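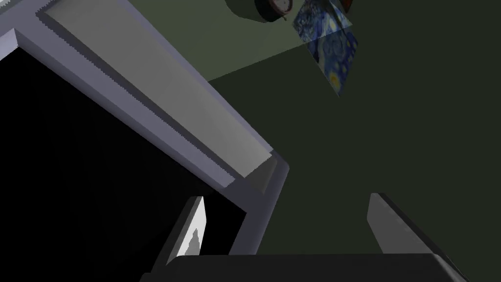
Fig. 1. Rendered cabinet, pale lavender-grey, with a dark interior.

Week 3: Reading (and writing) the showbiz obituary

Hello again! Last week we did interviews, and I promised you something a bit sadder this time. These notes go with the Konholm pieces in your reader, so have them next to you.

An obituary of a performer is a news story first. The name, the age and the best-known part go in the opening sentence, and then you can breathe. I used to start mine with a childhood anecdote (I was very proud of them) and my first editor, Intan Lau, cut every single one.

Look at how the two Konholm writers handle the same actress. One lists more than 70 credits and I'd forgotten her by the second paragraph. The other picks 3 parts and tells you what she was like in them — the walk, the voice, the way she held a pause. Guess which one I'd want to read over breakfast.

Sources. Ring the agent. If you can't get the agent, ring the family's spokesperson, and if all you've got is another website, say so in your copy and name it. Never write "reports say" and leave it there. Mawar Ismail is coming in for the second hour to talk about the night her paper ran a death notice for a singer who was still very much alive, so bring questions!

Cause of death: leave it out unless it's confirmed. A collapse at home is a collapse at home. Don't guess at anything else.

For next time: write 12 sentences on a stage or screen performer who retired before you were born. No quotations, and please, no "beloved". Email it to me by 4 pm the day before class — late ones go to the bottom of the pile, and my pile is horrible in August.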